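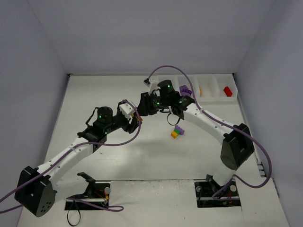

Bronach Paddle Log

A data card and quick guide for the Bronach Paddle Log, a collection of sea kayak trip records from the bays and sounds near Trovport. There are 814 trips in it, each one logged by the paddler who made it, and we're so happy to finally have them all in one place!

What's in it

Each row is a single trip. Day trips make up most of the log, with a good helping of overnighters out to Larnerano and back (a lovely paddle if you catch the tide right, and a long, wet slog if you don't). You get the launch spot, the landing spot, distance, time on the water, wind, sea state, boat type, group size, and a free-text notes field.

Please read the notes field! It's the best thing in the log. People wrote down where the seals haul out, which landing has slippery rocks at low water, what they ate for lunch, and how badly they misjudged the crossing.

Files

trips.csv has one row per trip
launches.csv has launch and landing spots, with parking and tide remarks
notes.txt has the free-text notes, matched by trip_id

Main columns in trips.csv

trip_id: a plain number, never reused
month: the month of the trip, no day
launch, landing: short codes, spelled out in launches.csv
distance_nm: nautical miles, measured on a chart or copied from a GPS
hours: time afloat, with beach stops taken out where the paddler told us
wind: Beaufort number at launch, from 0 up to 5
sea: calm, ripply, choppy or rough, in the paddler's own judgment
boat: single, double or sit-on-top
group: number of boats that set out together

Getting started

Open trips.csv in any spreadsheet program and sort by launch. For anything fancier, join it to launches.csv on the launch code. The files are UTF-8 with commas between fields, and empty cells mean the paddler left that line blank. An empty wind cell does not mean a calm day.

Known problems

Trips that started at Hegazy Slip use 2 different codes, HEG and HGZ. They are the same ramp. We'll merge them in the next version.

Winter is thin. January has hardly anything in it, and what's there comes from a handful of very keen people in drysuits.

Distances copied from a GPS tend to run longer than chart distances for the same route, all that wandering around looking at birds being counted too.

"Choppy" from a first-season paddler and "choppy" from an old hand are different seas. Don't use this log to decide whether a crossing is safe for you. Check the forecast and the tide tables for the day.

Privacy

Names, phone numbers and car plates were taken out of the notes before release. Wild camping spots were moved to the nearest public landing.

Changes in version 2

Added the boat column
Fixed swapped launch and landing codes on the Larnerano overnighters
Tide remarks for Trovport Harbor rewritten after the new pontoon went in

Adding your own trips

Yes, please! Copy the last row of trips.csv, fill in what you know, leave the rest blank, and send it over with your notes. Short trips are every bit as welcome as long ones, and so are the ones where you turned around.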